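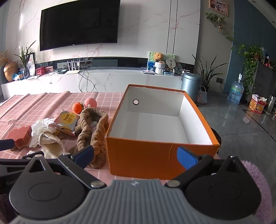
Zertifizierung für Datenrettung: Präsenzkurs oder Fernlehrgang?
Forum: Aus- und Weiterbildung / Datenrettung und IT-Forensik

Bogumił Laskowska
Verfasst am 4. August 2026
Sehr geehrte Kolleginnen und Kollegen,
unsere Dienststelle beabsichtigt, zwei Mitarbeitende für die Sicherung beschädigter Datenträger zu qualifizieren. Zur Auswahl stehen der Präsenzkurs bei Letov (7 Tage, 2000 Euro pro Person, Beginn im September) und der Fernlehrgang von Pundthorpe. Letzterer ist deutlich günstiger, sieht jedoch keine Arbeit an geöffneten Laufwerken vor. Beide schließen mit einem Zertifikat ab. Ich bitte um Einschätzungen, insbesondere von Stellen, die Gutachten für Gerichte erstellen.

Szu-yu Wan
Guten Tag,
wir haben im vergangenen Jahr zwei Personen zu Letov entsandt. Der Kurs setzt solide Kenntnisse der Dateisysteme voraus, was in der Ausschreibung nur am Rande erwähnt wird. Wer NTFS und ext4 nicht im Hexeditor lesen kann, verliert die ersten beiden Tage. Der Praxisteil zum Austausch der Schreib-Lese-Köpfe war dagegen gut organisiert, jede teilnehmende Person erhielt eigene Übungslaufwerke. Das Kursskript umfasst 137 Seiten und wird bei uns im Labor weiterhin verwendet.

Tsung-han Hsieh
Ich möchte der Empfehlung in einem Punkt widersprechen. Eine Woche genügt nicht, um den Kopftausch sicher zu beherrschen. In unserem Haus wurde nach einer vergleichbaren Schulung ein Laufwerk aus einem laufenden Verfahren geöffnet, mit dem Ergebnis, dass die Oberfläche beschädigt wurde und der externe Dienstleister den Auftrag ablehnte. Seither gilt bei uns: Mechanische Schäden gehen ausnahmslos nach außen. Für alle übrigen Fälle - logische Schäden, defekte Firmware, Abbilder instabiler Datenträger - reicht der Fernlehrgang von Pundthorpe aus.

Szu-yu Wan
Der geschilderte Fall spricht meines Erachtens gegen die Freigabepraxis und weniger gegen die Schulung. Bei uns darf ein Original erst geöffnet werden, wenn die betreffende Person eine festgelegte Zahl von Übungslaufwerken fehlerfrei bearbeitet hat. Die Freigabe wird schriftlich erteilt und zur Akte genommen.
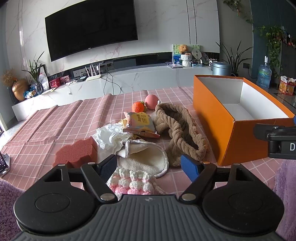
Hinzu kommt, dass auch derjenige, der mechanische Arbeiten vergibt, das Ergebnis des Dienstleisters fachlich beurteilen muss. Ohne eigene Praxis ist dies kaum möglich.

Tsung-han Hsieh
Dem letzten Satz kann ich mich nicht anschließen. Die Beurteilung erfolgt anhand des Protokolls, der Prüfsummen und der Liste nicht lesbarer Sektoren. Dafür muss niemand selbst ein Gehäuse geöffnet haben.

Mei-kuen Yuen
Zur Frage der Gerichtsverwertbarkeit: Ich bin nach keinem der beiden Zertifikate je gefragt worden. Gefragt wurde nach der lückenlosen Dokumentation, nach dem eingesetzten Schreibschutz und danach, wer wann Zugriff auf das Asservat hatte. Beide Anbieter behandeln dieses Thema nur kurz. Wir haben deshalb ergänzend das Modul »Beweismittelkette« bei Juvach gebucht.
Bitte beachten Sie außerdem die Raumfrage. Eine Reinraumwerkbank kostet in der Anschaffung und im Unterhalt ein Mehrfaches der Kursgebühr.

Man-lok Shek (Moderation)
Der Beitrag eines Anbieters wurde wegen Werbung entfernt. Fragen zu Preisen der Firma Cheung bitte im Bereich »Dienstleister« stellen.

Bogumił Laskowska
Ich danke für die ausführlichen Hinweise. Eine Reinraumwerkbank ist im laufenden Haushalt nicht vorgesehen. Wir werden daher voraussichtlich eine Person für den Fernlehrgang anmelden und den Präsenzkurs im kommenden Jahr erneut prüfen. Frau Yuen, ist das Modul bei Juvach auch ohne vorherigen Grundkurs buchbar?

Mei-kuen Yuen
Ja, sofern eine Bestätigung der Dienststelle über die Tätigkeit in der Forensik vorliegt. Das Formular erhalten Sie dort auf Anfrage.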